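Section 4: Folding the cloths and putting them away

Read this before you wash anything. The leaflet that comes in the box tells you the cloths "store flat in seconds". We have folded a great many of them and would not put it that way. A new cloth has a will of its own until it has been through the wash a few times, and the black ones show every crease and every bit of fluff.

What you need

One Sullivo cloth, any colour, clean and fully dry
A storage tub with a lid
A table with a bit of elbow room

You do not need the Plender folding board. It is sold as an extra (order code 548) and does the same job as the edge of a table. If you were given one, use it by all means.

4.1 Before you fold

1. Wipe the table and let it dry. Crumbs end up inside the fold and stay there until the next time you polish a glass.
2. Take the lid off the tub and put both within reach, on the side you don't fold from.
3. Shake the cloth out once, away from the table.
4. Feel along the hems for damp. If you're not sure, it's damp. Hang it up again and come back later.

Note: Some people iron the cloths first. You may, on a low setting, but we could see no difference after one night in the tub.

4.2 Folding

1. Lay the cloth down and find a corner. Pinch it between finger and thumb.
2. Bring that edge over to meet the opposite one. It won't meet it exactly. The hems are not sewn as straight as the packet suggests, and pulling them into line only moves the crooked part somewhere else.
3. Keep hold of the edge with one hand and press the fold down with the other. Work from the middle outwards.
4. Fold again the other way and press again.
5. If a corner springs up, open the last fold only, smooth it and try once more. Starting from scratch rarely helps. 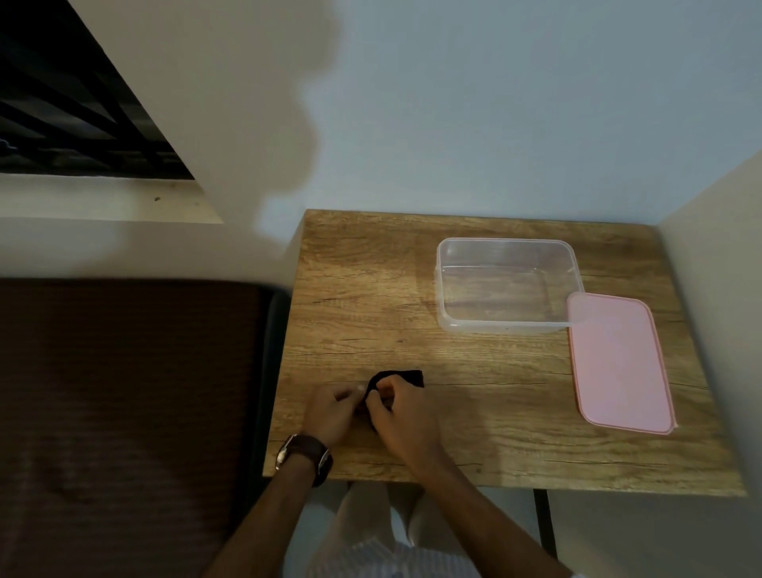

Fig. 9. One hand holds the cloth while the other presses. Tub and lid to the side.

6. Check the size against the tub before the last fold. The cloths shrink a little, whatever the label promises, and an older one may fit with a fold to spare.

Caution: Do not use clips, pegs or rubber bands to hold the folds. They leave a mark in the pile that is still there after washing. The maker says it "relaxes out". Ours haven't.

4.3 Packing the tub

1. Put the cloth in with the folded side up, so that you can lift one out without dragging the rest.
2. Add further cloths in the same way. The tub is said to hold 18. Half that is comfortable; beyond it the lid begins to bow.
3. Fit the lid at one short end first, then press along both long sides to the other end.
4. Lift the tub by its base. Never carry it by the lid.

Note: Kuroda and Tisa lids look alike and will sit on each other's tubs, but a swapped lid doesn't close properly. Check that the two belong together before blaming the cloth for the dust.

4.4 If it goes wrong

The cloth won't stay folded. It is probably new, or was washed with fabric softener. Wash it without, dry it and fold again.

The cloth smells when you take it out. It went in damp. Wash it, and leave the tub open overnight.

White bits on black cloth. Usually fluff from towels. Wash dark cloths on their own. The lint roller sold for the purpose (order code 2292) works about as well as sticky tape, and we'd try the tape first.

The lid has gone cloudy. This comes from the dishwasher, even on the top rack. It is harmless and can't be undone. Wash lids by hand in warm water from now on.

For stains and for cloths that have lost their softness, see Section 5.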